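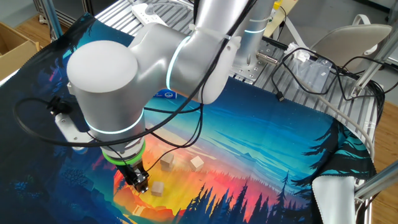
Gripper comparison, part two. Last time was cameras, this time it's the two parallel grippers we had left on the list, the Jindale and the Dimari. Same arm, same cubes, same pick script. Thread.

The task is dull on purpose. Small wooden cubes on a printed cloth, pick one up, lift, put it down at a target, go back for the next. Start positions are shuffled by hand between runs.

We did 200 picks with each gripper, in two blocks of 100, with the order swapped for the second block in case the arm or the lighting drifted during the day.

Jindale: 11 misses. Dimari: 4 misses. I count a miss as any pick where the cube isn't in the fingers at the top of the lift. A crooked grasp that holds is still a pick.

Nearly all of the Jindale misses were the same thing. The cube sits at an angle to the fingers, one finger comes down on a corner, the cube skids a little and the fingers close on air.

The Dimari opens wider, so it has more room before a finger lands on the cube. I think that's most of the difference. I don't think its grip is any better once it's closed.

To check that, Salamatu Ansah reran a block on the Jindale with the cubes all lined up square to the fingers. No misses. So if your parts arrive square, ignore my numbers and buy whichever one ships sooner.

The cloth matters more than I expected. It has fold creases in it, and a cube sitting on a crease leans. On a bare hard surface both grippers did better, but we only did a short run of that and I'm not going to quote a figure.

We're keeping the cloth. The background print is there to give the camera something harder than plain white, and it does. The orange part of the print is the worst for finding pale wood. The dark blue is easy.

Speed. The Dimari is slower to close, enough that you notice it standing next to the arm. Over a full block it cost us about 11 minutes. Part of that is my script, which waits for the "closed" message before it starts the lift.

The Jindale sends that message early. Twice it said closed while the fingers were still moving. I put a short fixed wait after it and the problem went away, but I'd call that a bug and I've reported it.

Wiring. Both need a cable run down the outside of the arm. We strap ours to the upper link with small cable ties and leave a big loop near the shoulder. Make the loop larger than you think you need. The first one we tried pulled tight when the wrist turned all the way over.

Kwaku Annan asked why we don't use a gripper that takes power through the tool flange and skip the cable. We'd like to. The one we looked at, from Dritelden, was 938 dollars more than the Jindale and had a long lead time.

Controller side: everything runs through Gbeho, no changes between grippers except the driver and the tool offset. Measure the offset yourself. The number in the Jindale manual was for a different set of fingertips and put us a few millimeters low.

Where I've ended up: the Dimari stays on the arm for anything placed by hand at random angles. The Jindale goes on the bench for the feeder job, where parts come in square and the faster close is worth having.

Next is fingertips - bare against rubber pads, on whichever gripper is mounted. Probably March. If you have pads you like on small wooden parts, reply with the part number.

One correction to the camera thread before I forget. I wrote that exposure was locked for every run. It was on auto for the first block. I redid that block and the ranking didn't change, but the gap between first and second got smaller.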